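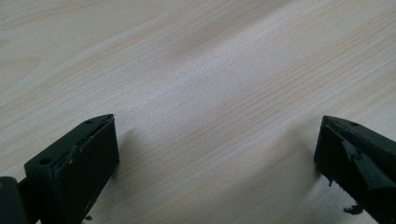

Figure 9.1 Fine grain lines on a light-colored wooden tabletop.

Chapter 9
Work Surfaces and Their Care

A tabletop receives more daily wear than any other part of a table. This chapter introduces the reading of wood grain and the routine care of wooden surfaces in dining and work rooms. Grain may appear as thin streaks or as broader, darker bands, and both may occur on the same top. Students should learn to identify its direction before cleaning or sanding - work across the grain can leave visible scratches. Section 2 covers cleaning, and Section 6 covers the repair of stains. Key terms are listed on page 111.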